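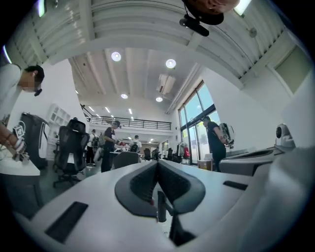 Subject: Re: Wornargate footage - where was the bridge shot?

Hello all,

On the bridge question, I think Tiago is right about the river and wrong about the bridge. I've quoted his message so that people who joined this month can follow.

Tiago Barros wrote:

> I've been through the Mesia reel again. The chase in the second half of The Lamplighter's Nephew goes over a stone bridge with a low parapet and a bend at the far end. I say it's the old mill bridge at Wornargate, looking upstream. The river is the right width, the bank is steep on the left as it should be, and there's a chimney behind the trees which could be the tannery.
>
> The trouble is the lamp post. Every postcard I have of the mill bridge shows no lamp at all, and there is clearly one in the film, at the near end. Either it was put up by the film people or my postcards are all too early. Does anyone have a dated view?
>
> I also can't make sense of the next shot, where the cart comes down a lane between two walls. Nothing near the mill looks like that now.
>
> Tiago

The lamp wasn't put up by the film people. The parish minutes have a lamp being paid for at "the lower bridge", which was the name people used for the one by the ropeworks, 600 yards downstream. The mill bridge is always "the mill bridge" in the same minutes. The ropeworks bridge was pulled down when the road was widened, so most people walking the river today don't know there were two.

If you stand on the site of the ropeworks bridge and look upstream, the tannery chimney would be behind the trees and to the right of where it would be from the mill. In the film it's to the right. Tiago, could you look at the frame again and see whether you agree? I only have the poor copy, and the chimney comes and goes.

The lane is easier. Larell Street ran down to the ropeworks yard between the yard wall and the back wall of the school. The school wall is still there for most of its length, although it has been rendered and there are garages against it. Look for the blocked doorway with the flat stone over it. It's in the film just as the cart passes the boy with the hoop, and you can still find it behind the third garage. Filipa Loureiro went down with a print of the shot in June and the stones match as far as the top of the doorway. Above that it has been rebuilt.

That would mean the bridge and lane shots were taken within a minute's walk of each other, which fits with how the company worked. They had one camera and a hired cart, and the daybook has them back at the hotel for lunch.

A few other things while I'm writing.

The copy of the reel that Ojārs Stankevičius lent us runs to 357 feet in the second part. The catalogue gives more than that, so there is something missing, probably the end of the chase. If anybody knows of another copy, even a cut-down one for home showing, please write to me off list.

Teresa Vieira has finished scanning the Jasińska album. There are 180 views, mostly of the upper town, and I'm sorry to say only two of the river. One is from the ropeworks side and shows a post of some kind at the end of the bridge, but there's a horse in front of the top half. I'll put it with the other scans tonight. It isn't dated, but the shop on the corner still has its first awning, and that had gone by the time of the flood.

Conceição Falcão asked last month about the railway shots in the first reel. I haven't got any further. The platform is too short for Wornargate and the footbridge is on the wrong side. She thinks it may be the next halt down the line, and I've no reason to argue, but I would like to see a plan of it first. The county record office has one under item 24 in the railway deposit. It needs ordering in advance and I won't be there again before the autumn - if someone else is going sooner, please ask for it.

Please keep replies about the bridge under this subject line and start a new one for the railway. The last thread got very hard to search.

Regards,
the list moderator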